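3.2 What we bought, and in what order

I'll be upfront that we got our budget backwards the first time. We had one KUKA arm already, so we figured the expensive part was behind us and the rest was small change. Then the quotes came in. Malto wanted 2697 dollars for a gripper kit with the cable set, Thiele came in a bit lower but with a five-month wait, and we hadn't even priced a bin yet!

So for the second round we made a plain spreadsheet with two columns – things that wear out and things that don't. The arm went in the second column. Nearly everything else went in the first, and that changed how we spent (I wish we'd done it a year earlier). We set aside 500 dollars for objects and clamps, and we told the department we'd want the same again in December. Wondix sells boxed object sets for picking tests, and they're nice, but we went with ordinary stuff from the store down the road. If a bottle cracks, we buy another bottle. We ended up with 20 objects in the first batch and kept 5 spares of the ones we thought would get squashed.

Planning for the bin turned out to be the part of the Bokatance budget we argued over most. A new one costs very little, but swapping it means setting up the whole station again, and that's a day of somebody's time. We now put a line for it in every yearly request, and Figure 4 should make it pretty clear why: the floor is scuffed, and the pale band along the back wall is chipped and ragged at its lower edge. Clamps get their own line too, two per bin, with blue and black clamps on the rim at each side. Soft things like the glove go on the same line as the bottles, and cables go on a separate one – please don't skip that one.

Figure 4. The picking station, with the arm reaching into the bin.
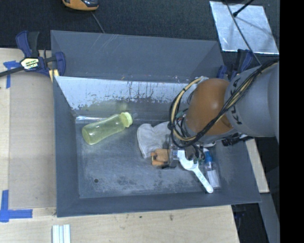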